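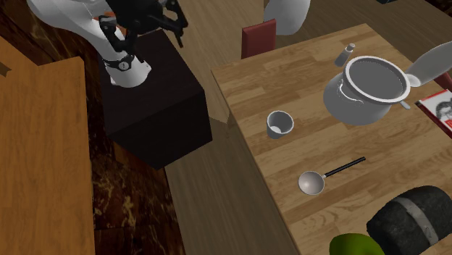
Asunto: Re: [mercados-emergentes] El real, los tipos y por qué sigo mirando a Brasil
De: Graciela
Fecha: 2 de diciembre de 2023

Hola a todos:

Qué alegría ver movimiento otra vez en la lista, que llevaba un mes muerta. Contesto a Fletcher por partes porque su mensaje da para mucho, y así de paso aprovecho para soltar cosas que tenía guardadas desde agosto.

Fletcher Maihi escribió:

> Sigo sin entender el entusiasmo por la renta fija brasileña. El banco
> central lleva meses bajando tipos, el cupón que te queda es cada vez
> menor y el diferencial con el dólar se estrecha. Si mañana el real se
> gira, te comes en divisa todo lo que has ganado en intereses. Yo vendí
> mi parte del fondo de Rammont en verano y me quedé tan tranquilo.
>
> Otra cosa: ¿alguien ha leído el informe de Conceição sobre las fechas
> de vencimiento? Me pareció flojo, sobre todo el capítulo de México.

Fletcher, en lo de la divisa te doy la razón entera. Quien compre bonos en reales y mida su vida en euros tiene dos apuestas en la mano, y conviene saber cuál de las dos le quita el sueño. Pero lo de los tipos yo lo leo al revés que tú. Un banco central que empezó a subir pronto, mucho antes que los de aquí, y que ahora puede permitirse bajar con la inflación encarrilada, me parece una noticia estupenda para quien ya tiene el bono en cartera: el cupón está fijado y el precio sube cuando los tipos caen. El que lo pasa mal es el que llega tarde y tiene que comprar con la rentabilidad de hoy. Y aun así, lo que queda después de descontar la inflación sigue siendo una barbaridad comparado con lo que nos dan por un depósito en cualquier sucursal de barrio.

¿Que el real se puede girar? Claro. Puede pasar por las cuentas públicas, por la soja, por el hierro o por un mal trimestre en China, que al final compra media cosecha. Por eso en mi cartera los emergentes pesan lo que pesan: hasta un 22 % del total, y ahí me planto. Cuando se pasa, vendo un poco y lo mando a letras. No es ninguna ciencia, me lo apunto en una libreta y lo reviso cada trimestre (bueno, casi cada trimestre).

Sobre el fondo de Rammont: yo no lo vendí, pero sí lo reduje. Me molestaba la comisión, y la duración se les había ido muy larga sin que lo explicaran en las cartas. Lo que saqué de ahí lo pasé a Dorside, que tiene una cartera bastante más corta y publica las posiciones completas con dos meses de retraso. Parece poca cosa y a mí me encanta, me paso tardes enteras leyendo esas tablas. La última trae 28 emisiones, casi todas soberanas, con algo de Colombia y de Sudáfrica que no esperaba encontrar.

Y el informe de Conceição... ¡a mí me gustó! El capítulo de México es flojo, sí, se limita a repetir lo de las fábricas que se mudan cerca de la frontera, que ya lo hemos leído en todas partes. Pero el de los vencimientos está muy trabajado. La tabla que separa la deuda en moneda local de la deuda en dólares, país por país, no la había visto tan clara en ningún sitio. Mirad sobre todo la parte de Chile y la de Indonesia, que van en direcciones contrarias, y la nota al pie sobre quién compra los bonos en cada caso. Cuando la mayor parte está en manos de fondos de pensiones del propio país, las sacudidas se notan mucho menos.

Una pregunta para los que estáis en Omitz: ¿os han cambiado a vosotros también la forma de aplicar el tipo de cambio en los cupones? En el último abono me salió una conversión peor que la del día y todavía no me han contestado. Si alguien tiene el extracto a mano y puede comparar, se lo agradezco mucho.

Tengo a medias una hoja de cálculo con los tipos reales de los países que solemos comentar. Me faltan Turquía y Hungría, que son las que más guerra dan. Si a alguien le apetece echar una mano con los datos de inflación, que me escriba por privado y se la paso tal como está.

Un abrazo,
Graciela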